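Filed under: Meetings & Minutes | Linen and Laundry

HILLBY GUEST HOUSE ASSOCIATION
Linen and Laundry Group, minutes of the February meeting

Held in the upstairs workroom at Hillby. Started at 4:10 p.m.

Chair: Jalen Rosenthal
Present: one person each from Birnon House, Coste House and the Hillby main building, plus the laundry room lead and the bookkeeper. Kitchen sent apologies and a written note, read under item 4.

1. Minutes of the last meeting

Accepted with one correction. Under "Dryers," the words "second dryer" should read "third dryer." The second dryer has had no trouble. The laundry room lead asked that the correction be copied to the repair folder, as the repair shop was sent the wrong machine number.

2. Matters carried over

Shelf labels at Birnon House are done except for the top shelf, where the old labels would not come off. Birnon will try warm water and a scraper before asking for new shelf edging.

The missing key to the Coste linen closet has not been found. A copy was cut and is on the hook inside the office door. Coste asked whether the lock should be changed. Agreed that it should not, as the closet is inside a locked hallway.

The group had asked for a price on a second rolling hamper. The bookkeeper has one quote, for $247, and is waiting on another. Held over.

3. Stock count

The count was done over two mornings. All three buildings used the same sheet this time, and the bookkeeper said this saved a good deal of retyping.

Total pieces on hand, all buildings, not counting kitchen: 1,106. Of these, 717 are towels and washcloths. The rest are sheets, pillowcases, bath mats and table linen.

Coste queried its own bath mat number, which looked low. It was explained that mats in use on the day were left out at Coste but included at Birnon. For the next count, everything in use will be included and marked with a U in the margin. Hillby main building said that this should be written at the top of the sheet and not left to memory. Agreed.

There was a longer talk about what to do with single pillowcases that no longer match a set. Birnon uses them as dust covers for spare pillows. Coste has been throwing them out. The chair asked Coste to stop doing so and to send them over to Birnon in the meantime.

4. Small cloths

This took up most of the meeting.

The note from Kitchen said that cleaning cloths are coming back from the laundry folded in at least three different ways, and that some are mixed in with the dish towels. Kitchen does not mind how they are folded as long as they fit the drawer and can be told apart without being opened out. The note also said that several cloths had come back still bunched up at the corners, and were put away like that.

The laundry room lead said that the cloths are the last thing to be done each day and that they get whatever time is left. The small ones are a nuisance to fold because there is so little to hold on to. A sheet takes two people but goes quickly. A washcloth takes one person and ought to be quick, but there are a great many of them, and if the ends are not pulled out first the fold does not sit flat.

Coste asked whether small cloths need folding at all. At Coste they were laid flat in a stack for most of last year and no guest or staff member raised it. Birnon was against this — their shelf is narrow and a flat stack slides off the front. Hillby main building was in favor of stacking flat for blue cleaning cloths only and folding the rest.

The laundry room lead went through the method now on the wall sheet, which is as follows. Clear the table first. Take the cloth by its two short ends and draw it out level, low over the tabletop, so that it does not twist. Put it down and smooth it from the middle. Fold once, ends together, and then once more if it is for Birnon. 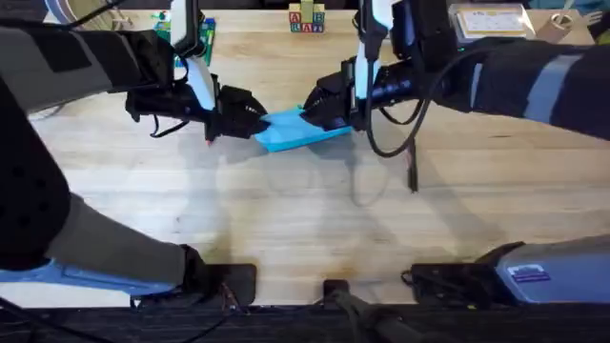

The point about keeping it low was discussed. When a cloth is held up high to be straightened, people tend to drop it, and one side lands folded under. Held just off the wood, there is not far for it to go. Birnon said they had always shaken cloths out at shoulder height and found it worked well enough, but it does put lint on the clean pile. The laundry room lead would like shaking out to be done over by the dryers and not at the table.

Hillby main building asked if the second fold for Birnon could be done at Birnon. Birnon agreed to this, provided that the cloths come over with their edges lined up.

On color, the following was agreed:

Blue: cleaning only. Not to be used on dishes or given to guests.
White: guest washcloths.
Striped: kitchen drying.
Anything faded so far that the color is in doubt goes to the rag bin.

Coste noted that it still has a number of blue guest hand towels bought before the color rule. These are larger than the cleaning cloths and have a sewn loop, so the group did not think they would be confused. Coste may go on using them until they wear out and will not reorder in blue.

Agreed: blue cleaning cloths to be stacked flat at Coste and Hillby main building, folded once for Birnon. All others folded once. Stacks to be no more than a hand's width high. The wall sheet is to be rewritten with larger lettering, and Kitchen is to get a copy.

5. Work table and lighting

The table is to be kept for clean linen only. There have been coffee rings on it twice since the last meeting. A tray for cups will go on the windowsill and cups are to stay on it.

The laundry room lead asked that the tabletop be wiped with a barely damp cloth at the end of the day and then dried. Spray polish is not to be used, as it came off on a batch of white pillowcases before the holidays and they had to be washed again.

The overhead light at the far end flickers in the late afternoon. The chair will ask for the tube to be changed. If that does not cure it the fitting will need to be looked at, and the cost would come out of the building budget and not from this group.

6. Supplies

The group has been using Tukinon detergent in all buildings since the fall. Birnon finds it fine. Coste finds the scent too strong on the bath mats and asked about an unscented one. The bookkeeper will check whether the supplier will swap the unopened tubs. There are 5 of them left in the store.

Softener: it was confirmed again that none is to be used on towels or cleaning cloths. A bottle was seen on the shelf over the second washer. It will be moved to the store.

Clothespins are wanted for the indoor line. Birnon has a spare bag and will bring it.

7. Training for new starters

Two people are starting next month, one at Coste and one shared between Birnon and the main building. The laundry room lead will take both of them through sorting, washing and folding on their first morning. The chair asked that sheets and small cloths not be taught in the same session, as the last starter said it was too much to take in. Small cloths will be done first.

Coste asked whether the shared starter's hours would be charged to one building or split. The bookkeeper said split evenly until summer, then looked at again.

8. Other business

Lost property: a child's blanket, yellow, found in a duvet cover at Birnon. It has been washed and is in the office. Birnon will write to the families who stayed that week.

Hillby main building asked for the meeting to start half an hour earlier, before the afternoon check-ins. Agreed for the next meeting only.

Actions

Bookkeeper: second quote for the hamper; ask supplier about unscented tubs.
Laundry room lead: rewrite wall sheet, copy to Kitchen; move softener; training for both starters.
Birnon: top shelf labels; clothespins; letters about the blanket.
Coste: send single pillowcases to Birnon; label the shelf for flat stacks.
Chair: light tube; tray for the windowsill; new heading for the count sheet.

Closed at 5:35 p.m. Next meeting in the same room at 3:40 p.m., date to be sent around by the chair.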